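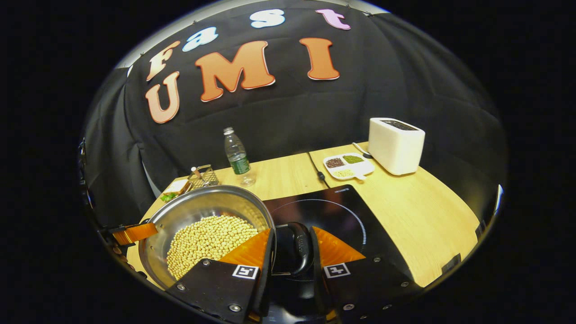 I am preparing the backdrop for our amateur theatre evening in November and I have a problem with the cloth. It is a black fabric, bought from the roll, 384 cm wide, and after the washing it does not hang as I expected. I wish to pin large cut-out letters on it, in the same manner as the orange "U" and "M" on black cloth, where the letters have a thin white border and can be read well against the dark. My letters are cut already, and I am quite satisfied with them, but the fabric makes deep folds and each letter bends together with the fold. If I pull the cloth flat, the pins leave small holes and the upper edge begins to make waves between the fixing points. I have tried ironing with medium heat, and this left a shiny mark in one corner, so I stopped immediately.

My wishes are these. The cloth must go up and down in the same evening, because the hall is used by a dance class the next morning. It must be possible to fold it into a car. And I would like to use it again next year with another title, therefore I do not want glue. Should I sew weights in the bottom, or buy a different fabric, or fix the letters in some other way? I must say also that I am not experienced in sewing. I can do a straight line with the machine and not much more than this.

The frame is a simple one with a metal tube on top, which I have on loan from my brother-in-law. The fabric was sold to me under the name Arkunance, and on the label it says only "mixed fibres", so I cannot tell you what is inside.

Thank you in advance for any advice, and excuse my English please.

Posted by Valter Correia

Iron it on the wrong side with a damp cotton cloth in between. The shiny mark is the fibres flattened by the heat, so there is polyester in it. Sometimes steam brings it back a bit, sometimes not. Put that corner at the bottom.

Posted by Oden

Hello Valter,

I did the cloths for a school stage during 17 years, so perhaps I can help a little. English is also not my first language, so we will understand each other.

First, you have to decide if you want folds or no folds. Both are correct, but you can not have both in the same place. For a flat cloth, the top must be held along the whole width. Sew a tunnel along the upper edge, a straight line is enough, and push the tube through it. The tunnel should be wider than the tube by two fingers, otherwise you will be angry when you put it in. With the tunnel there are no more waves between the fixing points, as there are no more fixing points.

At the bottom make a second tunnel, and put in a chain. Curtain shops sell a thin lead-free weight by the metre, but I have used an ordinary light chain from the hardware shop and it was cheaper. Do not put single weights in the corners only. The middle will then stay loose and you will see two ugly lines going down from the top.

For the letters: what are they made of? You did not write this. If it is felt, you can leave the pins at home and use the rough side of a hook tape on the back of the letter. Test it first on a small piece of your cloth, it holds on some fabrics and on others it falls down after six minutes. If it is card, put two pins near the upper edge of each letter, going in sideways, so that the lower part hangs free. The fold can then move behind the letter and does not bend it. I would not pin the bottom at all.

About the holes, I would not worry. On black cloth the public does not see a pin hole from the second row. After each use, scratch over the hole with your fingernail and the threads go together again, unless the weave is very tight.

For transport, do not fold it. Roll it on a cardboard tube from a carpet shop, they give them away if you ask nicely. Mine was 106 cm long, so I folded the cloth lengthwise before rolling and had only soft lines, which went away when it had hung for an hour or so. Yours is wider, and you will need to fold it more times, or find a longer tube and a longer car.

One more thing. Wash it as seldom as possible. After washing, some black fabrics collect every piece of dust in the hall, and you will spend the interval with a clothes brush.

Posted by Umau

Same problem here last year with a grey one. I used clothes pegs on the top and hoped for the best. It was not beautiful but the play was a comedy. Do what Umau writes, I will also make the tunnel this time. Does the chain make noise when people walk behind?

Posted by Valente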